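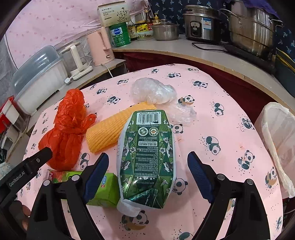
Drink pouch with spout and cap.

Section 4: Setting up your Drillow foot pod

Before your first run the pod has to be charged, attached to a shoe and introduced to the Kulis app. Allow one cup of coffee for the whole job, or two if you have already updated the app and forgotten your password.

Charging

1. Lift the rubber flap on the underside of the pod. It is stiff when new. Use a fingernail you are not fond of.
2. Plug in the short cable supplied with the pod. The light turns amber.
3. Leave the pod alone until the light turns green. Checking it every few minutes is permitted and has no effect.

Note: A pod stored for a whole winter may take a while to show any light at all. So may its owner.

Attaching the pod

1. Loosen the laces of either shoe down to the third pair of eyelets.
2. Slide the cradle under the laces with the arrow pointing toward your toes.
3. Tighten the laces and press the pod into the cradle until it clicks.
4. Shake the shoe. If the pod falls out, return to step 2 and listen harder for the click.

Caution: Do not attach the pod while wearing the shoe and standing on one leg beside water. We test on the Pirnach towpath and have lost more than 7 pods this way. The canal has not returned any of them.

Pairing with the Kulis app

1. Turn on Bluetooth and open the app.
2. Tap Add Device, then walk a few steps so the pod wakes up.
3. When a four-digit code appears, check that it matches the number on the back of the pod. In a club parking lot on a Sunday morning it may well match somebody else's, so read all the digits.
4. Tap Confirm. The light blinks twice.

Note: If you pair with another runner's pod by mistake, you will receive that person's pace until one of you notices. Enjoy it or be crushed by it, then use Forget Device and start over.

Calibration

Out of the box the pod assumes an average stride, which belongs to a runner we have never met. Calibration replaces it with yours.

1. Find a measured distance of 1000 meters. A track is best. A route you have always told people is that long will not do.
2. Choose Calibrate and tap Start as you cross the line.
3. Run at your normal pace. The pace you use when passing people you know is a different pace.
4. Tap Stop at the end and enter the distance.
5. Save the result under the name of the shoe. Repeat for each pair you own, including the ones hidden at the back of the closet.

Caution: Stopping to pet a dog during calibration will produce error 263. Clear the error, say goodbye to the dog and run the distance again.

If you run with a partner

The Compare screen shows two runners side by side. It is off by default, and we suggest that both of you agree before switching it on. To turn it off again, go to Settings, Sharing, Compare. The other runner will be notified.

For help with straps and spare cradles, see Section 5, "The Sales loop and other hilly routes," where they ended up for reasons of page layout.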